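To: members list
Subject: Re: Address changes for pending work permit renewals
February 2018

The Buenaventura office has received several replies to the notice quoted at the end of this message, most of them raising the same points. The answers are collected here so that member offices can work from one text.

First, the address form. A client who has moved must report the new address within 10 days of the move. The duty applies to every adult in the household separately. One form signed by a parent does not cover a spouse or a grown child, and we continue to see files in which only the principal applicant reported. Children under 14 may be listed on the form of the parent with whom they live.

Second, reporting a move does not by itself change the mailing address on a pending application. The two records are kept apart. A client with a pending work permit renewal has to make a second request that quotes the receipt number of that application. Where the client has more than one application pending, each receipt number must be given. Offices that file through Kornex should note that the client profile and the case profile are also separate there, and that editing one leaves the other as it was.

Third, the matter of mail sent to an old address. Our office reviewed 663 renewal files closed since last June. In 136 of them at least one notice was mailed to an address the client had already left. Most of these were fingerprint appointment letters, and a missed appointment can be treated as abandonment of the case. A forwarding order at the post office is helpful but should not be relied on. Permit cards in particular may be returned to the sender -- the envelope is often marked that way -- and a request to mail the card again must then be made.

Fourth, clients staying with friends or relatives. The "in care of" line should be used whenever the client's name is not on the mailbox. Several offices asked whether a post office box is acceptable. It may be given as the mailing address, but the street address where the client sleeps must still appear in its own field.

Offices in the Stekow district asked whether they may use their own office address for clients who move often. They may, provided the client has agreed in writing and the office has a working way to reach the client. The written consent stays in the file.

Please keep proof of every change that is filed. A printed confirmation page or a certified mail receipt is sufficient. The Brenon intake sheet has a space for the confirmation number on its second page, and we ask that it be filled in before the file is passed on.

Nothing in this message is legal advice for a particular case. Questions that turn on the facts of one client should be sent to the supervising attorney and not to the list.

Member Services
Buenaventura Immigrant Legal Center
P.O. Box 1734

Earlier message to the list:

> Member offices are reminded that clients with a pending
> work permit renewal must report any change of address.
> Please check the address on file at each contact with
> the client, including telephone contacts. Offices that
> are unsure which form applies should reply to this
> message before filing.
>
> Member Services

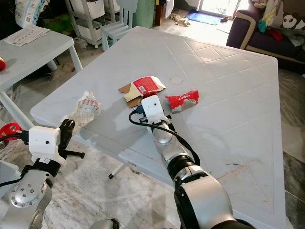
Torn cardboard and a Colgate box on a white table.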